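Rernham Demonstration Station – Pre-Session Inspection Checklist, with Inspector's Comments

Applies to: kitchen tabletop tasks, two hand-held grippers
Site: Plikden annex, demonstration room
Period covered: August
Status: **Passed with conditions** (see Section 6)

This checklist is completed before any demonstrations are recorded for the Bastos study, which compares policies trained on hand-held gripper data with policies trained on teleoperated data. An item marked C may be used for practice but does not count toward the study until it has been corrected and checked again.

Key: **P** = pass, **C** = conditional, **F** = fail, **N/A** = not applicable

## 1. Room and backdrop

- [x] Backdrop clips hold under a light pull – **P**
- [x] Backdrop letters firmly attached – **P**
- [x] Ceiling light steady, no flicker at the recording rate – **P**
- [ ] Backdrop pulled flat – **C**

Comment: The fabric still shows folds. Folds are accepted under the protocol as long as they do not shift during a session. Operators should avoid brushing against the sheet when reaching for items at the back of the table.

## 2. Grippers

- [x] Finger tips free of cracks, ridges intact – **P**
- [x] Orange pads seated, no peeling at the corners – **P**
- [x] Fiducial marker present on each finger, clean and flat – **P**
- [x] Fingers open and close through full travel without sticking – **P**
- [ ] Spare pads in drawer – **F**

Comment: The inspector opened and closed each gripper 18 times and compared the measured finger width with the reference gauge. Both units were within the limit. The drawer held no spare pads, and an order has been placed. Pads that have touched cooked rice are to be wiped at each break. Starch left on the surface changes the grip and will appear in the data as a difference between early and late demonstrations. 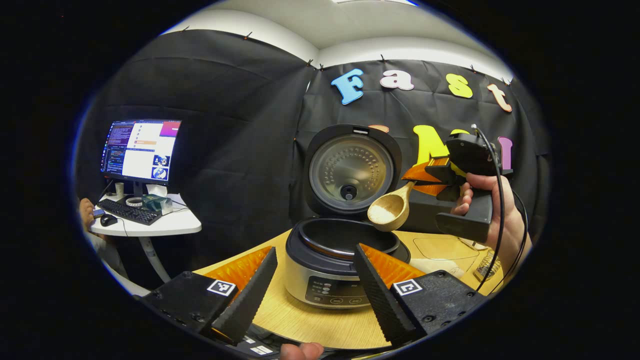 Marker visibility was checked separately. In the Grinden pilot, the most common reason for rejecting a demonstration was a marker hidden by the operator's own hand during a scooping motion. Operators are asked to keep the thumb low on the grip and to stop and restart if they feel it has moved up. A restarted attempt is logged as a new one. The earlier attempt is kept, labeled "incomplete," and left out of the training set.

## 3. Cables

- [x] Connectors tight at both ends – **P**
- [x] Enough slack for full reach across the table – **P**
- [ ] Cables clear of task objects – **C**

Comment: Gripper cables can come to rest on the table when an operator works close to the right edge, and small wire utensils catch on them easily. Until overhead guides are fitted, the operator must look at the cables before each attempt and free anything caught. Appliance cords are to be routed away from the working area and must never pass under a gripper cable.

## 4. Appliances and food items

- [x] Rice cooker stable on the table, lid hinge sound – **P**
- [x] Steam vent checked for blockage – **P**
- [x] Toaster unplugged during pick-and-place tasks – **P**
- [x] Glass lid free of chips – **P**
- [ ] Food items replaced on schedule – **C**

Comment: Cooked rice must be cool before any scooping task begins. The inspector used a probe thermometer and recorded the reading in the station log. Bread had been replaced but the entry was not signed. Glass items stay on the table only for tasks that call for them – a dropped lid ends the session.

## 5. Start position and recording

- [x] Objects set out according to the layout sheet – **P**
- [x] Both views start and stop together – **P**
- [x] Storage space sufficient for the planned set of 480 demonstrations – **P**
- [x] Operator has read the current task wording – **P**

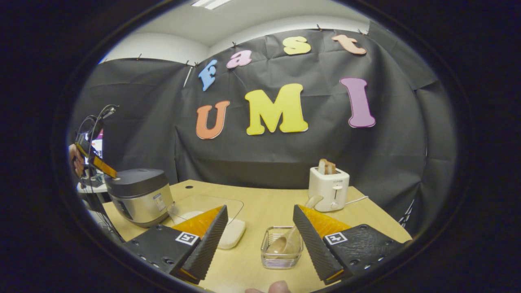

*Item 5, start position: wooden spoon in the wire basket, gripper open on either side.*

Comment: Start positions are varied on purpose, within the area given on the layout sheet. The spoon handle may point in any direction. Operators should not return the basket to the same spot out of habit, as this was noted as a weakness in the Grinden results, where success fell when the basket was moved to places not covered in training.

## 6. Result and actions

Practice may begin at once. Study recording may begin when the following are closed:

1. Restock finger pads (Section 2).
2. Fit overhead cable guides, or record in the log that the cable check was made before each attempt (Section 3).
3. Sign the food replacement entry (Section 4).

The backdrop item in Section 1 remains open and does not hold up recording. Repeat inspection takes roughly 2 hours and is to be booked through the Rernham station log.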